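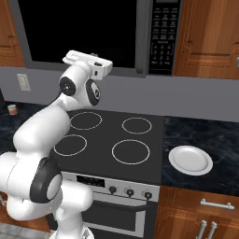 The simulated kitchen used in the demonstration, with the robot arm raised in front of the microwave.

Visitors to the Hendness robotics workshop got a look at how kitchen robots are trained when Clader opened its doors for an afternoon in July.

More than 100 people came through between 1pm and 5pm, most of them from the streets nearby. The main draw was a large screen at the back of the hall showing a white robot arm at work in a computer-made kitchen, with a cooktop, an oven, wooden cupboards and a plate on the worktop.

Mandla Mokgethi, who leads the project, ran the demonstration every half hour. He told visitors that the arm practises 46 kitchen jobs on the computer, among them opening a cupboard door and moving a plate from one side of the hob to the other. The team had logged 2,192 practice runs by the morning of the visit and wants to reach 3,000 before the autumn.

"A dropped plate costs us nothing on the screen," he said. "We reset it and go again."

The kitchen can be changed between runs. Cupboards swap sides, the worktop gets a new colour and small items such as cans are put in different spots, so that the arm does not simply learn one room by heart.

Questions from the floor were mostly practical. One woman asked when it would do the washing-up. Mokgethi said that was a long way off — wet dishes are hard to model — and that the group was starting with dry ones.

Cillian Hennessy, who teaches at Kerar College, brought a group of students and stayed for two sessions. He said several of them had asked about work placements.

The workshop, on Sheikh Street, plans another open afternoon in the spring. Entry will be free but places must be booked.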